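Chapter 4
Mixed Bins: Storing and Sorting Small Goods

In this chapter
What a mixed bin is and when to use one
How the shape of a bin affects picking
Objects that are hard to tell apart or hard to grasp
Keeping a bin record

Most stockrooms give each item its own shelf or drawer. That works well when the goods are alike and arrive in known amounts. It works badly for returns, lost property, samples and the odd pieces left over when a set is broken up. These end up together in one container, called a mixed bin.

Luminița Bogdan studied such containers at the Sadovitz returns depot, which then handled 1,801 separate kinds of goods. Only 96 of them ever passed through the mixed bins, yet those few took up a large share of the sorting hours. Her notes, kept from August on, are the source for the worked problems in Section 4.3.

Three terms are needed from the start. The footprint of an object is the area it covers when it lies at rest. Its clearance is the free space between it and the nearest wall or neighbor. Its presentation is the side it turns toward the picker. A toy block has a few stable presentations and keeps its shape. A plastic package may settle differently each time it is put down.

The bin matters too. Sloping walls send goods toward the floor, where they are easier to reach, but a shiny wall can throw back the color of whatever lies near it. A new sorter may glance at a patch of red and reach for the wall – Silviu Nedelcu treats this problem at length in Section 4.2.
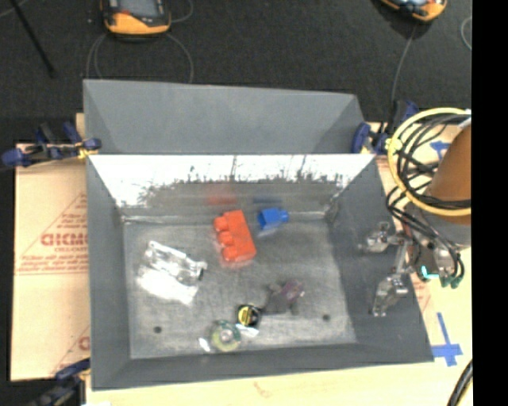 Department of Storage and Materials Handling
Figure 4.1 A gray metal bin with mixed contents. Note the reflections low on the back wall, behind the red and blue blocks, and the glare on the clear package.

Before reading on, decide which of the objects in Figure 4.1 you would pick first, and write down your choice. You will need it for Exercise 2 on the Cuvdale method.

4.1 Footprint and Clearance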